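28 July 2021
Grumier bench, notebook 3

Hand grippers, the white pair. Long day on these, so I'm writing it all down while I still remember which screw went where.

The right one had been closing lazily since we came back from Bragança. You'd squeeze, the fingers would start together nicely, and then the last little bit of travel felt like pushing through cold butter. I was sure it was the linkage and took the whole thing apart on that assumption, which cost me most of the morning. The linkage was fine. What I found was lint, packed in behind the finger carriage where the rail meets the housing, a good fat felt of it. We have been doing a lot of cloth lately and I suppose it has to go somewhere!

Brushed it out dry, then wiped the rail with a barely damp rag and left it bare. Please don't oil these rails, however much they seem to be asking for it. I did that last November and the oil turned every bit of fluff into paste, and I was picking it out with a toothpick for two evenings. If the rail squeaks after cleaning, work the fingers back and forth a few dozen times and it usually settles down.

While it was open I swapped the return spring for one of the new Fallent ones. They are a shade stiffer than the old Otside springs, and you do notice it in the hand for the first half hour, but the fingers come back open smartly. The left one still has its Otside spring. I went back and forth on changing both so they'd match, and in the end left it alone, as there was nothing wrong with it and I only have the one spare.

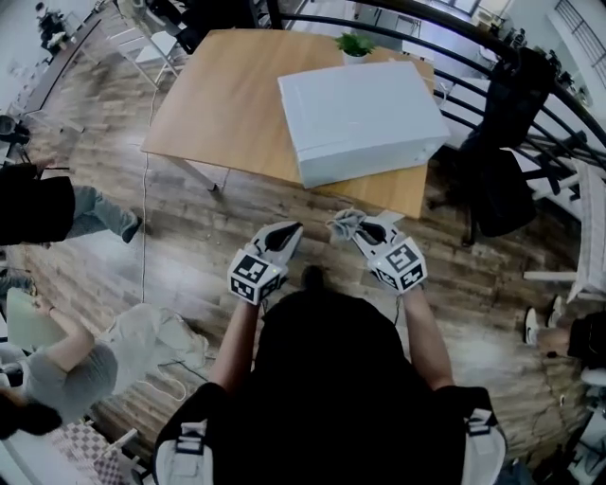
Opening width came next. With the jaws fully apart I wanted the log to agree with the calipers, and the right one was reading low all through the range. I reset zero with the fingers closed on nothing, then ran 200 open and close cycles by hand (my forearm would like this noted) and checked zero again at the end. It had held. The left one I gave a shorter going-over and it was perfectly happy.

The marker cubes took longer than they should have. After any work on the housing the cube has to come off and go back on, and it never goes back quite the same, so the offset needs redoing every single time. I know we have all skipped that step on a busy day and I am including myself. For the right cube I recorded 400 samples against the reference plate and threw out 43 where the pattern was turned too far away to be read cleanly. The new offset is saved in the shared folder under today's date, and the old one is renamed and kept — I haven't deleted anything.

Bag of leftover bits: two short screws, one washer, the old spring. The short screws are spares and were never in the gripper, so nobody needs to worry about them. The spring I'd like to keep until we have seen how the Fallent one wears.

To do, when somebody has a quiet hour: brush out the left rail as well, even though it feels fine. Order more springs. Print a second set of cube faces on the matte stock and put them in the flat drawer. And check the screws on the right cube again after the next couple of sessions, as they are fresh in and like to back off a touch.

Cycle counter on the right gripper reads 203 now, which is my 200 plus three I did afterwards for luck.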